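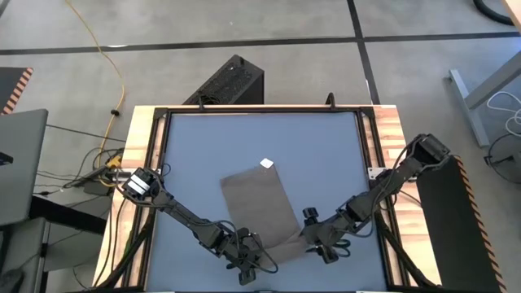 Dark gray cloth with a small white tag at the corner.

Thirty-nine Tales and a Missing Goose

April 17, 2019

In January I decided to read a book of folk tales from front to back, in order, without skipping the ones with talking bread. I have owned the book for 15 years and have read the introduction four or five times, on each occasion with the sense that I was about to become a more serious person.

The book is the Brodstead Treasury, a fat green hardcover put out by Produs Press back when they still sewed their bindings. It has 39 tales from the river villages, most of them short, a few of them much too long, and one that stops in the middle of a conversation with a goose. More on the goose in a minute.

My plan was one tale a night. I finished last week, so you can work out how that went.

What I liked

The saints' stories surprised me. I was expecting to be improved by them and I was bracing for it. But the old hermits and holy washerwomen in this book are a cranky bunch. One of them prays for rain, gets it, and spends the rest of the story complaining about her roof. Another gives his only coat to a beggar and then follows the beggar for two days to make sure he's wearing it properly. Whoever told these stories first had met some very good people and had found them tiring.

I also liked how little anybody explains. A man marries a well. The next sentence is about the price of barley. If a novelist did this now there would be a chapter on the well's childhood.

And the openings are wonderful. My favorite is "There was a miller, and it was his own fault." I've been trying to use that at work.

What I did not like

The youngest son. I'm the oldest of four, so take this as you like, but by the middle of the book I had had enough of him. He is lazy, he sleeps by the stove, he's rude to his mother, he shares one crust with one old woman and the kingdom is his. Meanwhile the two older brothers have been getting up at dawn for years to feed the pigs, and they get turned into posts.

The rhymes don't help either. The translator was set on keeping them, and he kept them the way you keep a cat in a carrier. "Sorrow" meets "tomorrow" so many times I started to feel for both of them.

Then there is tale 22, "The Bishop's Three Barrels," which runs to over forty pages and contains, by my reading, one event. I fell asleep on it three nights running. On the fourth night I read it standing up in the kitchen, and I still couldn't tell you what was in the second barrel.

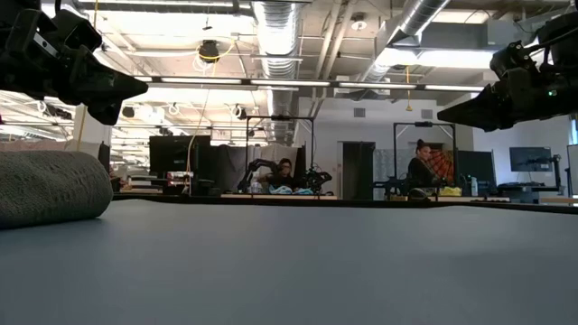
The goose business

So, the goose. Tale 31 is "The Goose Who Kept Accounts." A widow finds out that her goose has been keeping track of every lie told in the village, and she sits down to ask it what it knows about her late husband. The goose says, "Before I answer, shut the door." And the page ends, and you turn it, and you're in the tale about the talking bread.

I assumed my copy was short a page. I checked the numbers, and the numbers are fine. I looked for a note at the back, where there is a long note on the word for "gander" and nothing at all on the missing half of the story.

My next stop was the library in Heywood, which has the older printing in the local room, in a glass case, under a sign asking you not to lean on the case. You have to fill out a form. I wrote "goose" under reason for request, and it was stamped without a word. Same page, same door, same bread. They did have a card in the front of the book from some earlier reader that said only "see p. 214 ???" and I felt less alone than I had all winter.

As a last try I bought the e-book on my Olow, which I resented, having already paid for the thing once on paper. The e-book has the goose saying its line and then a blank screen, and then a page inviting me to rate the book.

I've asked in two folk tale forums. One person told me it's a known type of tale and that the ending is always that the husband is alive and living with the miller's sister. Another said it's the same type of tale and the ending is always that the goose gets eaten. They've been arguing in my thread ever since and I've muted it.

Should you read it?

Yes, if you come across a cheap copy and have a strong wrist. Skip around. I know I said I wouldn't, and I was wrong to be proud of it. These were told one at a time, to people who were shelling peas and could get up and leave, and reading them in a row with a pencil is a strange thing to do to them. By the twentieth wolf you aren't afraid of wolves.

Start with "The Miller and the Moon's Laundry," then the hermit with the coat, then the bread if you must. The bread is better than I've made it sound. It has a good speech when it sees the knife.

I'd leave the goose alone until you've got a free week.

Next up is a collection of sea stories that my aunt sent me, with a note saying she hasn't read it either. It has no introduction, so I'll have to start with the stories. If anyone has a Treasury from before the Heywood copy, please look at page 214 and write to me.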